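# Getting an oil finish back on a tired teak sideboard

Before anything else, find out what is on it already. Dab a little white spirit on the inside of a door. If the wood darkens evenly, it has been oiled and you may carry on. If the liquid sits there looking offended, it has been varnished and you want a different page.

My own patient was a Stuklow sideboard from a house clearance in Cillham, bought for 259 pounds and described by the seller as "lightly used". By a brass band, possibly.

**You will need**

- white spirit and a heap of cotton rags
- 240 and 320 grit paper
- a cork block
- teak oil or Danish oil (I use Dimitriou, out of habit)
- a metal bucket of water

**Cleaning**

1. Take off the doors and handles. Put the screws in a jar, then put the jar somewhere you will remember.
2. Wipe everything down with white spirit, along the grain. Change the rag when it turns the colour of strong tea.
3. Leave it overnight with a window open.
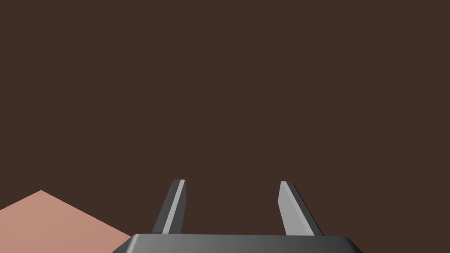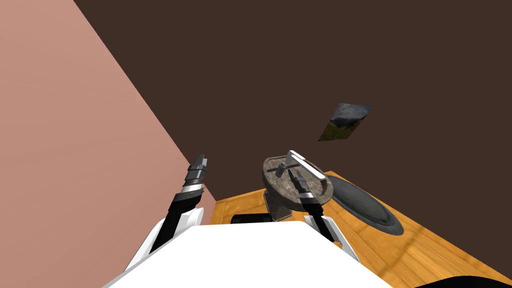
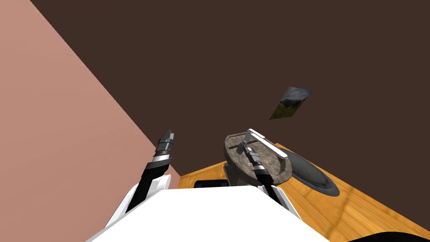
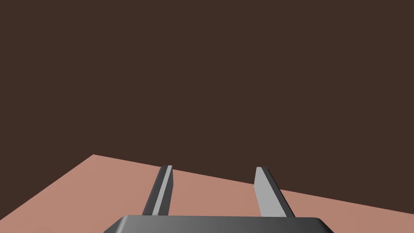
**Sanding**

Go gently. The veneer on these pieces is thin, and once you are through it you are the owner of a two-tone sideboard. Use the 240 by hand, with the block, always with the grain. Keep well away from the edges. White rings from cups often lift at this stage; black ones are in the wood and will probably outlive you.

Follow with the 320, then vacuum and wipe once more.

**Oiling**

1. Put on a generous coat with a rag and wait 22 minutes. The tin says twenty, but I make tea.
2. Wipe off every trace of surplus. Oil left standing goes sticky, and it stays sticky — mine held on to a newspaper until October.
3. Leave it a full day, then repeat. Coat 2 uses far less oil than the first.

Soak used rags in the bucket, then lay them flat outdoors to dry. Never leave them in a ball, as they can heat up and catch fire by themselves.

Refit the doors after three days. If one now hangs crooked, swap the hinges over before you start planing anything.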